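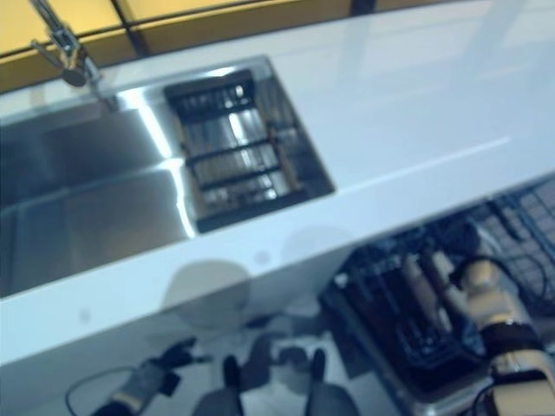 Skitevex is a table of dishwashing decisions made in the Mamani kitchen at Brokgate. Each row says what an item was, where it was put, and whether somebody later moved it while sighing. Most rows concern the dishwasher, but a good share of the arguments start at the sink. It has a main basin and a smaller compartment on the right with a dark slatted insert in it, and the pulled-out dishwasher rack is just below the counter, so a rinsed mug has several places to go and an opinion waiting at each. The bare counter to the right of the sink gets its own location code because people will put a mug there and call it drying.

Contents

items.csv: 212 items, one per line, with a short name and a material if known
placements.csv: 1,290 placements, one per line
zones.csv: 28 location codes, from main_basin to counter_right
disputes.txt: free text, lightly edited for language

Version 2, released 2024-03-27. Version 1 treated "soaking" as a location. It has been reclassified as an excuse.
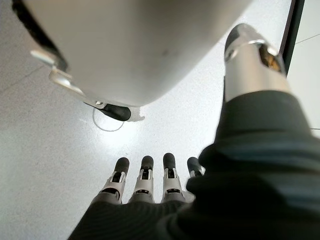
Tamsin Orrell
Dataset maintainer, Brokgate

Fields in placements.csv

item_id: matches items.csv
zone: matches zones.csv
facing: in, out, up, down, or "whatever"
cycle: normal, saver, or none
moved_later: yes or no
note: optional, frequently bitter

Saver is the long, cool program. Rows marked saver contain more moved_later values of "yes" than I would like, mainly bowls nested so tightly that only the outermost one met any water.

Labeling rules

A cutting board leaning against something is coded as the thing it leans against. Spoons are logged one by one unless they arrive in a fistful, in which case log the fistful. A pan left in the main basin overnight stays main_basin however often its owner says they were just about to do it. Lids are separate items. We tried pairing them with their containers and lost an afternoon.

Known problems

"Good knife" refers to different knives depending on who filled in the row. Glass and clear plastic were mixed up until September, and the old rows have not been fixed. Two codes for the slatted insert, insert_r and rack_r, mean the same thing; merge them before you do any totals.

Use

Fine for sorting exercises, chore charts and teaching joins to people who are tired of flower measurements. Please don't cite it to win a fight about which way forks should point. The forks column is evenly split and I have stopped reading the notes.

Corrections go in disputes.txt, newest at the bottom.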